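Start | Neues | Gespräche | Platten | Konzerte | Über uns

„Ich wollte wieder ein Album, das man am Stück hört“

Slamet Siregar von der Band Yurt im Gespräch, Februar 2024
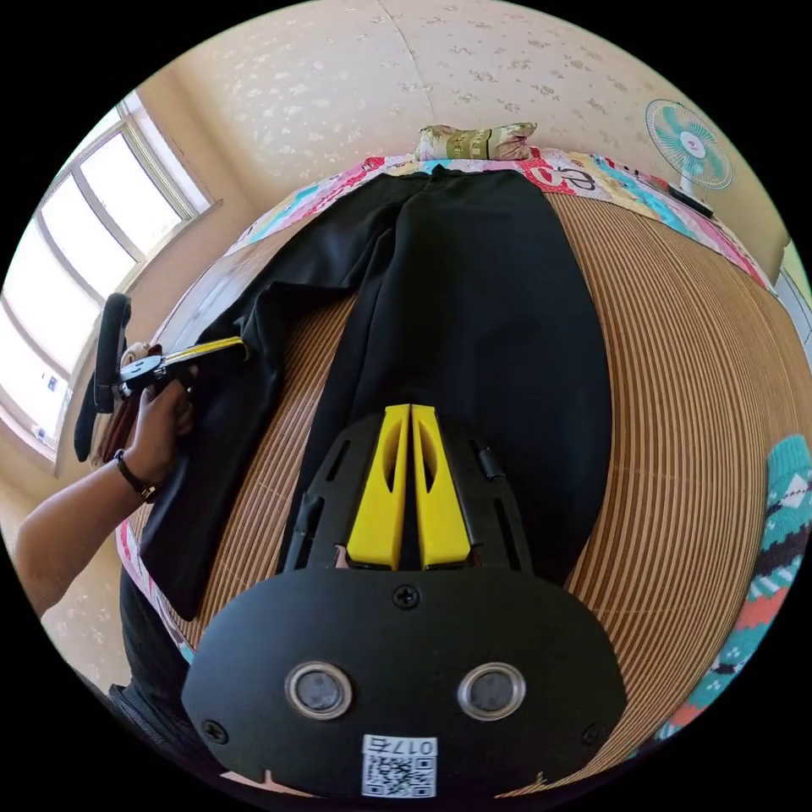

Die neue Platte heißt „Hendura“, sie hat neun Lieder und ist ganz ohne Single erschienen. Slamet Siregar singt und spielt Gitarre bei Yurt, und er hat lange dafür gekämpft. „Die anderen wollten zuerst zwei Lieder ins Netz stellen“, erzählt er. „Ich habe gesagt: Bitte, lasst uns einmal warten.“

Beim Debüt „Floko“ war das noch anders. Damals hat die Band jedes fertige Stück sofort veröffentlicht, und als das Album kam, kannte man schon alles. Siregar findet das heute schade. „Die Lieder sind gut, aber die Reihenfolge hat niemand gehört. Für mich beginnt eine Platte mit der Reihenfolge.“

Aufgenommen wurde im August, in einem Proberaum ohne Fenster. Das Schlagzeug klingt trocken und sehr nah, die Gitarren sind leiser als früher. Besonders gefällt mir „Runder“, das vorletzte Lied, in dem der Bass fast allein die Melodie trägt. Ich frage, ob das so geplant war. „Nein, ich hatte dort eine zweite Strophe“, sagt er. „Sie war schlecht. Wir haben sie gelöscht, und der Bass ist geblieben.“

Von der Vinylausgabe gibt es 1000 Stück, davon sind 295 noch zu haben. Für eine kleine Band ist das viel, meint Siregar, auch wenn er bei großen Zahlen vorsichtig bleibt. Einmal haben Yurt vor 4000 Leuten gespielt, als Vorgruppe. „Ich habe vor Angst den Text vom ersten Lied vergessen – und vom zweiten auch.“

Im Moment schreibt er wieder, meistens nachts und am Klavier, das er nach eigener Aussage nicht richtig spielen kann. Ob daraus etwas für Yurt wird, weiß er noch nicht.

Kontakt | Impressum | © 2024 | Nach oben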